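Keep your phone for another year

by Ayodele Onuoha

My sister called last week to ask which new phone she should buy, and I spent the better part of an hour talking her out of buying one at all. Her Wescombe is four years old. It makes calls, it takes perfectly nice pictures of her kids, and the only thing wrong with it is a battery that gives up by mid-afternoon. A new battery at the repair counter costs $24. The phone she had her eye on costs $219, and that's the cheap one!

I do understand the pull. I love a launch as much as anybody, and when the Gronalell came out in February I read every word about it over breakfast – twice, if you must know.

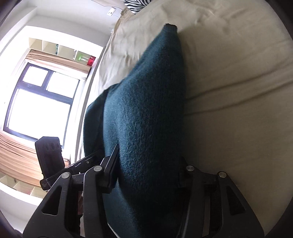 Photo: Garba Fashola

But read those launch pages slowly and see how little has changed. The screen is a touch brighter. The battery is 4,000 mAh, same as the last one. There's another camera on the back that most of us will use by accident.

What I'd like from Casdale and the rest of them is something duller: batteries an ordinary person can swap at the kitchen table, and updates that keep coming long after the ads have stopped. I'd gladly pay more for that, and I suspect plenty of you would too.

My sister got her battery, by the way, and she's already asking me about tablets.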